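From: Fongchan Boonchu
To: vestby-supper list
Date: Aug 13, 2019
Subject: Re: hotpot night, who brings what

Keith Te Moana wrote:
> Are we still on for the hall on Drivmont Road? Last I heard
> they wanted a deposit. Also what soup, my two don't do spicy.
> And what's the door code now?

Yes still on. Deposit paid, receipt no. 3434 if anyone at Rendau asks. Doors at 7, please not earlier, the dance class needs time to clear out.

Answers, quick, am between buses:

1. Soup. Tomato for the kids' table, Haidilao one, says sour and fragrant on the front. Spicy for the rest of us, Thepsuriya market has it.

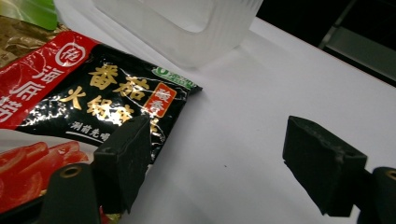
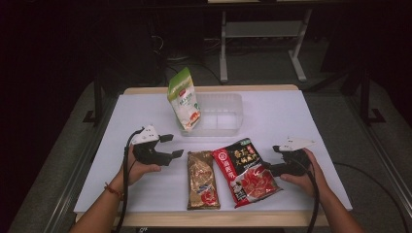

2. Burners. We have 2, need one more. Keith can you ask your sister? Gas cans too, the hall wont lend theirs.

3. Greens, mushrooms, tofu. Whoever hasn't signed up for anything. Wash at home pls, that sink is tiny.

4. Door code is 456 then the star key. Push hard, it sticks.

Not doing fish balls again, too many left over last November. Rice I'll bring. Bring your own bowls and a ladel if you have a spare.

Reply to the list not just to me

F.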